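Pad choice for handheld grippers - soft blue or plain rubber?

trarari_tom
Right, I've been going back and forth on this for weeks so I'm asking you lot. We've got two pairs of handheld grippers in, same linkage, and I'm trying to settle on pads before we order for the whole group. One set is the soft blue stuff, the other is the harder black rubber off our old Skuston pair. I did 21 pick-ups with each on ordinary kitchen bits, mostly snack packets and small boxes, and I reckon blue wins by a mile on anything floppy. Drops were 3 with the blue and 6 with the rubber. Anyone want to talk me out of it?

Kęstutis Vaher
I'll have a go! What were you holding the packets by? If you went for the crimped seal every time then even a clothes peg would do well. I had the Skuston pads on a Drostomo arm last winter and they were fine on seals, rubbish on the fat middle of a packet where the air shifts about.

trarari_tom
Fair question. Bit of a mix, but a lot of the blue runs were on the bottom edge. 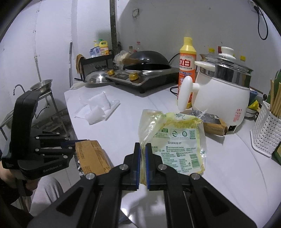 Pad width matters more than I'd thought, to be fair to Kęstutis. On a thin edge you want the fingers to meet flat, and if one pad is seated even slightly skew the packet starts to pivot as you lift. It's worst with a crumpled bag like that one, with the clear plastic all wrinkled and folded over near the top, because the contents can go anywhere they like. I had a rice cake bag swing right round on me twice with the rubber pads. The blue ones give a bit, so they seem to forgive a wonky grab.

mopsy_k
Sorry but 21 goes isn't a test, it's an afternoon. We did 274 on the Pētersons pads before we'd say a word to anyone, and the order changed completely after the first hundred or so as they got greasy. Do them again after you've handled crisps all morning and then tell us blue wins. I'd put money on the rubber catching up.

trarari_tom
Ouch! But yes, okay, I haven't done a greasy run. I wiped them down between goes.

Kęstutis Vaher
Wiping between goes is cheating a bit :) Mopsy's right about grease, though I don't agree the order always flips. Ours didn't. The soft pads got worse and so did the hard ones, and the gap stayed nearly the same. What did change was how hard people squeezed. You could hear the crisps going.

fennel_and_co
Can I throw in passing from one gripper to the other? That's where I fell out with soft pads. Fine on the first grab, then you go to hand over and the packet sticks to the first finger for a split second and drags. Drove me up the wall.

trarari_tom
Not had that one, but I've mostly been holding long packets by one end and coming in at the other end with the second gripper. I'll try it with something shorter.
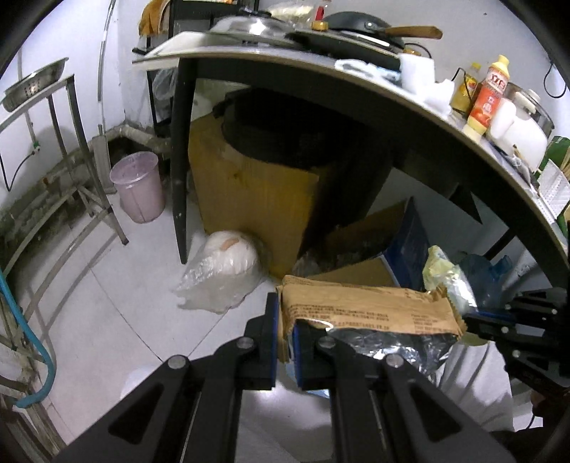

Do you need to change the spring if you swap from rubber to soft pads? Only if the new pads are a different thickness, as that changes where the fingers meet and how far the trigger has to travel before they bite.

fennel_and_co
Good point on the thickness. Mine were a touch fatter than the old ones and I never adjusted a thing, so that may be my dragging problem sorted. Will have a look tonight.

mopsy_k
Still say more runs. And write down who's holding it, my other half gets half the drops I do with the same pair and it's very annoying.

trarari_tom
Ha, will do. Plan is greasy pads, no wiping, two people, short packets and long ones. Probably July before I get a clear week for it. I'll stick the numbers in this thread, even if the rubber wins.

Kęstutis Vaher
Put a juice carton in there too please, the soft pads hated those when I tried them.

Contact us | Forum rules | © Gripper Bench Forum | Back to top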